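Mastton Words README

Hi, and thanks for looking! Mastton Words is a list of everyday sayings and odd bits of vocabulary from the town of Mastton, where I grew up. It's one plain file you can open in any spreadsheet program. I started it because my own kids had no idea what a "Lau supper" was (it's cold leftovers eaten standing up, named after the Lau road, where the mill shifts used to change over), and it kind of grew from there.

What's in the file

There are 673 entries. Each one has the word or phrase, what it means in plain English, where I heard it, and a sentence showing how you'd use it. Of those, 145 also have a note on how to say them out loud. I wrote the notes by ear, so please don't expect proper phonetics – I just spelled things the way they sound to me.
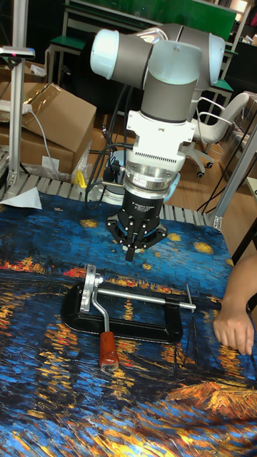

The "where" column uses four values: town, Lau, Irkarmont and unsure. Irkarmont is the next valley over, and people there will tell you half of these words are theirs. They may be right! If I heard something in both places I put it under the one where I heard it first, and then wrote "both" in the notes.

How I collected it

Mostly by sitting in kitchens and writing things down. I also went through a box of old parish newsletters, which gave me about 60 entries, nearly all of them to do with weather or sheep. Newsletter entries have an N in the last column. I typed everything up myself, so the typos are mine too.

Things to watch out for

Some spellings are my best guess. "Skerrow" (a wet wind) turned up three different ways in the newsletters, and I picked the one I liked.

A few entries are rude. They're marked with an R, so you can filter them out before handing the list to a class.

The meanings lean toward older speakers. Younger people in town use plenty of these words differently, and I haven't done a good job of catching that yet.

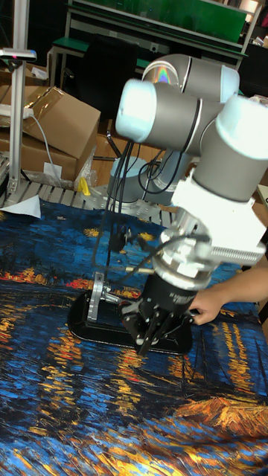

Using it

Take it, print it, put it in your school project, whatever you like. I only ask that you mention Mastton Words somewhere and don't sell the list by itself. If you make something fun with it I'd love to see it. There's already a crossword going around made with Zusus, a little puzzle maker I use at home, and the answer key has a mistake in 14 down that I keep meaning to fix.

Changes

26 June 2021: second version. Added the pronunciation notes, merged a bunch of duplicates, and moved "to go the long Irkarmont" (to take forever getting ready) out of the unsure pile.

Next up, in July I hope, is a separate sheet for children's rhymes. If you know any from the Lau end of town, send them over, even if you only remember half a verse.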